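Widolen Hand-Held Gripper Kit, Reviewed
Posted February 2, 2022 by Catalina Ocampo 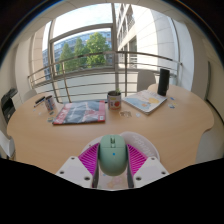 I have now spent 40 hours squeezing things with the Widolen, and my forearm would like a word with the design team. The kit is sold to small labs that want to record grasps by hand before handing the job to an arm. You get the gripper, a charger, a bag of spare screws and a manual that seems to have been translated by someone in a hurry to catch a bus.

The ribbed magenta pads are the best part. A computer mouse is smooth, rounded and generally annoying to pick up, and I'd still choose it over half the test objects Widolen suggests. Paperbacks are fine. Marker pens are fine if you come at them from the side. Coins, forget it.

Setup took me 75 minutes. The manual says ten. Support (hello, Wenceslao Bustos, and thanks for your patience) explained that I had the left and right finger plates swapped, a mistake the manual's only diagram strongly encourages.

Spare pads cost $200 a set, a lot of money for pink rubbery stuff. The Rurow kit has cheaper ones, but its trigger is stiff and the handle was shaped for a much larger mammal.

Four stars. I'd take one off for the carrying case, but mine hasn't shipped yet. They're saying June.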